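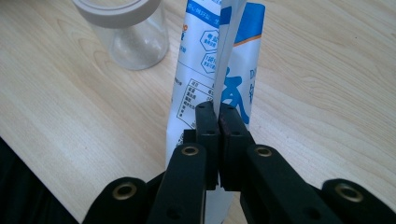 Subject: Re: [grullanura-dev] width estimate jumps when the jaws close on thin material
List: grullanura-dev

On the September build, Kendavov lab wrote:
> We replayed our pouch set through the width estimator and the
> opening comes back wrong near full closure. Anything thicker
> than a carton flap is fine. On a thin flap the value flips
> between 0 and 5 mm from one frame to the next, and the policy
> learns to reopen in the middle of a lift. Is this the marker
> fit or the filter? We are on the default config with the
> filter window at 5.

It's the fit. The filter only makes it look slower than it is.

I went through the Pireten recordings to check. There are 1,902 episodes, and 300 of them have the jaws closed on a flap or a seam, like the white and blue pouch held by its middle flap. In those the two pads nearly meet, and the estimator has very little to separate the left pad edge from the right one. When the dark edges merge, it picks one blob, loses the other side, and falls back to the last linkage angle. The next frame it finds both again. That is your flip.

The brass eyelets on the linkage arms are a better thing to track at that end of the range. They stand out against the black, there is a pair on each side, and they don't merge when the pads do. I have a branch, eyelet-width, that does this:

- fits a circle to each eyelet near its expected position
- solves for the opening from the inner pair
- uses the outer pair as a check, and drops the frame if the two disagree by more than 2 pixels
- goes back to pad edges above 5 mm, where they are still the more accurate of the two

On the 300 thin-grasp episodes the flips are gone except where an eyelet is washed out by glare. Those frames are now marked invalid and interpolated. The old code passed them through.

Two things are not done. The blend between the two methods is a hard switch, so there is a small step at the crossover. And the expected positions are read from the Gashi calibration file, so if you printed your own arms you need to rerun calibrate_linkage before trying the branch. It will run without complaint on the wrong file and give you a constant offset.

For the filter, set the window back to 2 when you test. At 5 it lags enough to hide the step I just mentioned, and I would like to know how large it is on your data.

If you can send one of the bad episodes with the raw encoder log, I will add it to the regression set before merging.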